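My grandmother never trusted a recipe with a clock in it. She baked by smell, and so does Busisiwe Engelbrecht, whose kitchen in Hurkside has fed half the street for years (and me, more often than I deserve!). 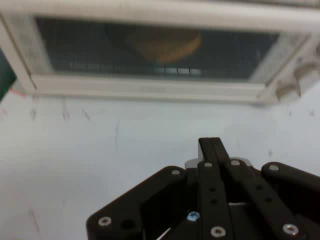
Dark panel, pale surround, and a blur of orange-brown near the middle.

Her ginger loaf wants 60 minutes, or so the card says, but she'll wander off to water the beans and come back when the hall smells right. I've tried it 7 times now, and the last two were very nearly hers.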